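Ullwood Supper Market: Frequently Asked Questions

Last updated: January 7, 2025

We use cookies to remember your settings and count visits. By staying on this site you accept our cookie policy.

What is the Supper Market?
It is an evening food market run by Trilia in the old Ullwood bus garage. There are 17 kitchens under one roof, most of them small local businesses, plus one bar. You order at each counter and sit wherever you like.

Do I need a ticket?
Entry is free. The long tables near the bar can be reserved for groups, and those need to be booked online at least two days ahead. Everything else is first come, first served.

How early should I get there?
Doors open at 5 p.m. The line for Thepsuriya, the Thai noodle counter, is long by 6:30, and they close when the broth runs out. If that is what you are coming for, go there first and get your drinks after.

Is there parking?
The garage lot has 60 spaces and fills quickly. Street parking on the north side is free after 6 p.m. Bus 139 stops at the front gate, and the last one back to downtown leaves at 10:40.

Can I pay with cash?
Most kitchens take cards only. Natham Bakery and the bar take both. There is no ATM in the building.

Do you cater for allergies?
Every counter posts an allergen sheet. The kitchens share a dishwashing area, so we can't promise that any dish is completely free of nuts or gluten. Please talk to the person taking your order — they can check with the cook.

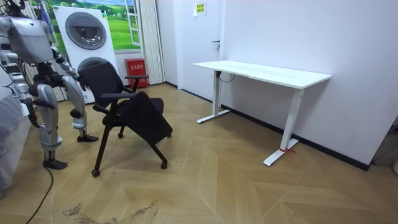
Robot and office chair.

Can I bring children or a dog?
Children are welcome until 9 p.m. and there are high chairs by the side entrance. Dogs are allowed on the patio only. Service animals can go anywhere in the building.

Can I rent the space for a party?
Yes, for up to 100 guests, on evenings when the market is closed. The fee covers tables, chairs and cleaning. Food has to come from one or more of the market kitchens. Write to Drita Halilović, our events manager, with your date and the size of your group. August fills up first.

How does a kitchen get a stall?
We take applications twice a year. You will need a county food permit, proof of insurance and a short menu with prices. We ask finalists to cook three dishes for us. Stalls are let for six months at a time, and a kitchen can renew once before it has to apply again.

I left something behind. Who do I ask?
Lost items are kept at the bar for two weeks. After that, clothing goes to the thrift store across the street. Phones and wallets stay locked in the office until someone claims them — bring ID.

Sign up for our newsletter to get the weekly menu list. You can unsubscribe at any time.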